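Week 6: Getting from recorded demonstrations to training samples

Notes by Hilde Van Leeuwen. Corrections to Ívar Eyvindsson, who runs the lab sessions.

Last week ended with the policy as a function from recent observations to a short run of future actions. This week covers what comes before that: turning raw recordings into samples the trainer can read. Most of the bugs you will meet in the lab exercise live in this part of the code.

1. What is in a recording

Each gripper writes three streams: camera images at 30 per second, a pose estimate for the gripper body, and the finger opening. For two-handed tasks there are two such sets, one per gripper. The streams start at slightly different moments and each has its own clock, so the first job is to put them all on one time axis.

The Rekura loader does this by treating the image times of the right gripper as the reference. Everything else is resampled onto those times. Positions and finger openings are interpolated linearly. Rotations are not: averaging two quaternions entry by entry gives something that is no longer a unit quaternion, and if the signs disagree it can be badly wrong. Use slerp, and check the sign first.

2. Camera delay

An image is stamped when it reaches the computer, which is later than when the light reached the sensor. In the lab set-up the delay is 60 ms. The pose stream has a much smaller delay. If you pair them by stamp alone, every image shows the gripper where it was nearly two samples earlier. On slow movements you won't notice. On a quick grasp the policy learns to close the fingers at the wrong place.

Subtract the delay in the loader, once. Do not also subtract it in the training config. Last year two groups did both and spent an afternoon looking for the fault in their network.

3. Relative actions

Absolute poses depend on where the tracking origin happened to be when recording began. A policy trained on them learns the room. We write each future pose relative to the current one instead:

T_rel = inverse(T_now) * T_future

For two grippers we also add the pose of the left gripper in the frame of the right one. This needs both trackers to share a map. If they do not, the value drifts over the episode and it is better to leave it out.

4. Finger opening

Opening is stored in metres and scaled to the range 0 to 1, with 0 closed. The scale comes from the calibration file and differs between grippers. Keep the two channels separate. A common mistake in the exercise is to copy the right channel into both, and training loss will look fine when you do.

Soft things need some thought here. With a rigid block, the opening during a grasp tells you the width of the block. With cloth the fingers may close almost fully, so a held garment and an empty closed gripper give similar readings. The number alone is a poor label for "holding something". Look at the image as well before you trust any automatic split into phases.
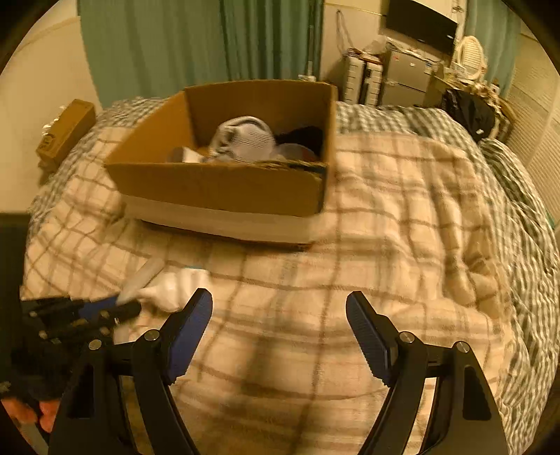
Figure 6.1. Right gripper view, two-handed cloth task. Right fingers open and empty; left gripper holding a crumpled white cloth.

In Figure 6.1 the two opening channels should differ, and this is a quick test for the copying mistake above. Note also that the other gripper takes up part of the view. We do not mask it out, as its position is useful to the policy, but the exercise asks you to compare both versions.

5. Filtering

The Kramer set used in the lab has 964 episodes before filtering. Drop an episode if tracking is lost at any point, if a stream has a gap longer than the loader allows, or if the pose jumps further between samples than a hand could move. Write the reason to the log each time. Do not drop episodes for being slow or untidy.

Exercise (lab, February)

a) Load one episode and plot both finger openings against time. Mark where each gripper closes.
b) Turn the delay correction off and on, and overlay the two sets of actions.
c) Run the filter with the default limits. Then halve the jump limit and say which episodes you lose and whether you agree.

Hand in the plots and the log file. The code is in the Rillis folder on the course drive; use the version marked 2, as the older one reads the calibration file wrongly.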